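Zermont Getance 9
Trajectory cleanup and replay software for hand-held gripper recordings

Sold by Achari Tools
License: per workstation, perpetual, with 8 months of updates
Price: $2,000
Review and listing text by Brenda Ojeda

Overview

Getance takes recordings made with hand-held grippers, works out where each gripper was and how far it was open, and gives you paths that a robot arm can follow. Zermont says it will turn "any demonstration into a deployable skill." We sell it, and we would like you to ignore that sentence. The program cleans up paths. Whether the arm does anything useful with them depends on your task, your arm and how careful you were when you recorded.

We held off listing the last two versions. Version 8 crashed on long sessions and wrote over its own calibration file, and support blamed our disk. Version 9 has been on our bench since March and has lost nothing so far. That was enough to put it on the site, with the notes you see on this page.

What you get

Getance desktop program (Linux only, the Windows build is still called a preview)
Marker tracking and camera tracking in one timeline
Reach and joint limit check against your arm model
Replay preview with collision shapes
Export to plain text and to the usual robot log formats
Command line tool for batch jobs
Email support from Zermont, answered in English

What you don't get

There is no policy training in the box. The sales sheet shows a training panel, and that panel opens a web page for the Stovcombe service, billed separately. You can skip it and export to whatever you already use. There is also no arm driver. Replay means a file or a stream, and your own controller has to pick it up from there.

Tracking

Camera tracking is decent in rooms with plenty of texture. It gets worse when a view is mostly bare wall, and the program is too slow to admit it. The confidence bar stays green well after the path has started to drift. Turn on the raw residual plot under View and trust that one. We asked for it to be the default and were told customers found it alarming.

Marker tracking is the better half. When a tag is seen clearly, the relative pose between two grippers holds up well, and gaps are marked in the timeline in place of being smoothed over. You can set the longest gap you will accept. The factory setting is 30 frames, far too generous for anything with contact in it. We run it at 9.

Two-handed sessions

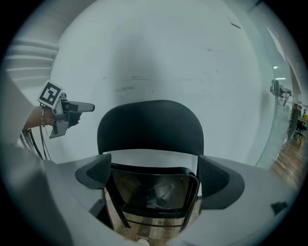

Pairing two grippers is the feature Zermont charges for, and it's the one to test hardest during the trial. Getance uses one gripper's camera to look for the other and ties the two paths together whenever it finds a tag. A recording around an office chair makes a fair test, with the square marker on top of the second gripper in view at the left, the big gray body of the first one close up along the bottom, and a lot of plain white wall behind the chair. Dark glossy surfaces and glass belong in your trial data too, so record near some if your site has them. If all your test clips are of colored blocks on a table, you will learn very little about what you are buying.

Reach check

Useful, and slower than it should be. It flags each part of a path your arm can't follow and gives the joint at fault. It will also offer to "repair" the path. Look at every repair before you accept it, and keep the original file, as the undo history is cleared on save.

Trial

Full features, export included. Ask us for a key and use your own recordings.

Returns

Unused keys only. Once a key is activated, Zermont won't take it back, and neither can we.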